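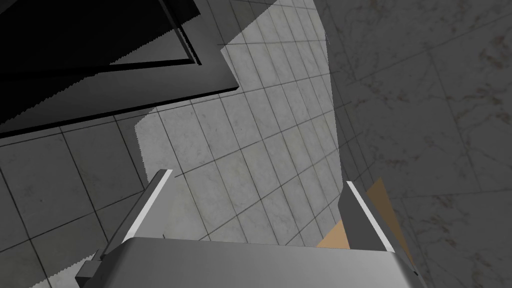
Stepan Ivanyshyn me escribe que lleva un mes con el champú sólido y que el pelo se le queda como con cera, sobre todo en la nuca, y que si eso se pasa o si tiene que volver al bote de toda la vida. Además me dice que en el boletín anterior me puse demasiado entusiasta con la pastilla de romero y que él se la compró por mi culpa. Pues vale, culpa mía, Stepan, ¡pero vamos a intentar salvar esa pastilla antes de que acabe en la jabonera del lavabo!

Lo primero, mira el envoltorio. Hay dos cosas distintas que se venden con el mismo nombre y media estantería las mezcla. Una es jabón, saponificado, con sus aceites y su sosa, y en la lista de ingredientes verás «sodium olivate», «sodium cocoate» o parecidos. La otra es champú de verdad, prensado, hecho con tensioactivos suaves (el «sodium cocoyl isethionate» es el que más sale). Si tu agua es dura, el jabón deja un residuo con la cal y ahí tienes la cera. La de romero que recomendé, la de Vudstead, es de las prensadas, pero la marca también tiene una línea de jabones con una caja casi igual. Yo misma me equivoqué en noviembre y me llevé la que no era.

Si resulta que tienes la de jabón, no la tires. Para el cuerpo va estupenda, y a mí me duró una barbaridad.
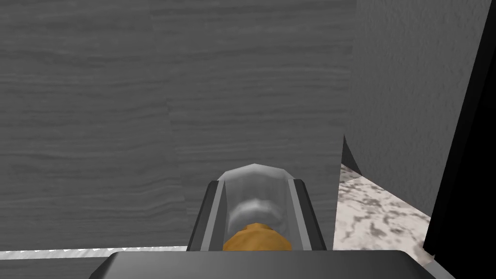
Cómo la uso yo

Mojo el pelo mucho más de lo que parece necesario, un minuto largo bajo la ducha. Luego hago la espuma en las manos y la llevo al cuero cabelludo. Durante semanas me restregué la pastilla directamente por la cabeza, siempre en el mismo sitio, y claro, tenía un pegote detrás de la oreja que no salía ni con tres aclarados. Los largos ni los toco, se lavan con lo que baja al aclarar.

Si ya tienes residuo acumulado, prueba un aclarado con vinagre de manzana muy diluido: una cucharada en medio litro de agua, por encima, y después agua limpia. Una vez por semana y ya está. El olor se va cuando se seca (mi hermana dice que no, pero mi hermana huele el vinagre en todas partes). Si tienes el cuero cabelludo irritado o con heridas, sáltatelo. Y si llevas color, haz la prueba primero con un mechón de los de abajo.

La pastilla, escurrida y fuera del chorro. Con la de 80 gramos llegué a apuntar los lavados en el espejo con un lápiz de ojos viejo, y la primera se me deshizo en 22 por dejarla en un charquito. Ahora la pongo en una rejilla y la corto en dos trozos con un cuchillo: uno en la ducha, el otro guardado en el cajón.

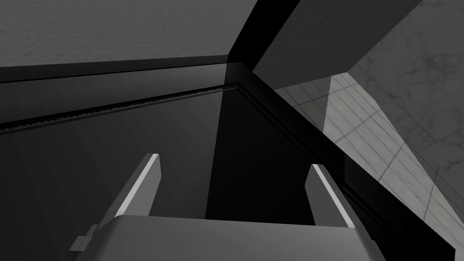

Dónde la encuentro

En Rudilell la tienen casi siempre, en la balda de abajo, al lado de las esponjas. En Bastero la traen por encargo y tardan, aunque a cambio te dejan oler las muestras, que a mí me parece fundamental con el romero porque a algunas personas les recuerda al asado. La de avena, sin perfume, solo la he visto en Iglesias y va bien si te pica la cabeza con todo.

Stepan, cuéntame qué pone en tu caja y lo miramos. Y quien tenga un truco para el flequillo, que el mío sigue rebelde, que responda a este mismo correo. En el próximo boletín toca acondicionador sólido, que tengo tres empezados y opiniones muy fuertes sobre uno de ellos.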